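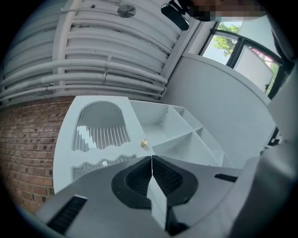 Chapter 7
Working With the Local Press

Most organizations will never appear on national television, and most have no need to. A regional paper or a local radio station reaches the people who live near the business, buy from it and apply for its jobs. This chapter covers how to build a media list, how to write a release that an editor can use, and what to do after it is sent.

Start with the list. A good media list is short and current. It gives each reporter's name, beat, deadline and preferred way of being contacted. Pornthip Petchrat, who ran the press office at Skokance, inherited a list of 1632 contacts. She checked every entry by phone and kept 160. Coverage went up the following year, and the office spent less time on mailings. 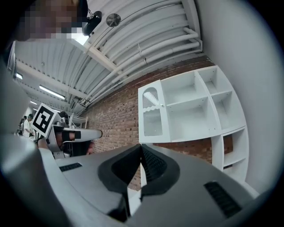
The second task is finding the local angle. An editor in Harkberg wants to know what a story means for Harkberg. Suppose a company opens a new warehouse. The trade press will ask about capacity and cost. The town paper will ask how many people will be hired, whether truck traffic will increase, and who owned the land before. One release can't answer both sets of questions well, so write two.

History can also supply an angle, if it is used with care. Kovard, a maker of kitchen scales, was founded in 1906 and mentioned the date in every release it sent. Editors cut it every time. The date got into print only when the firm lent its early order books to the Pilkington library for a public display, and the paper ran a full page on the families named in them. 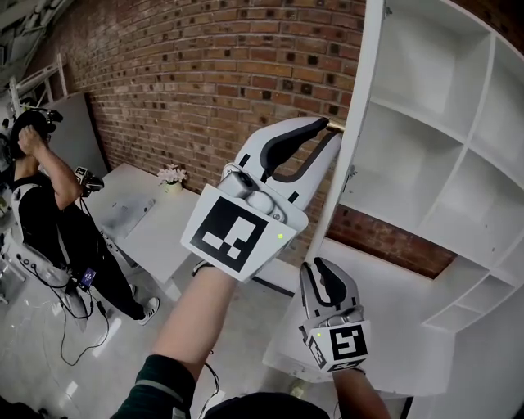 Timing matters as much as content. A weekly paper may close its news pages two days before it prints. August is often quiet, and a modest story has a better chance then than it would during an election.

Key terms in this chapter: beat, embargo, local angle, media list, news peg, pitch.

Before reading on, pick one local news outlet and write down who covers business there. You will need the name for the first exercise.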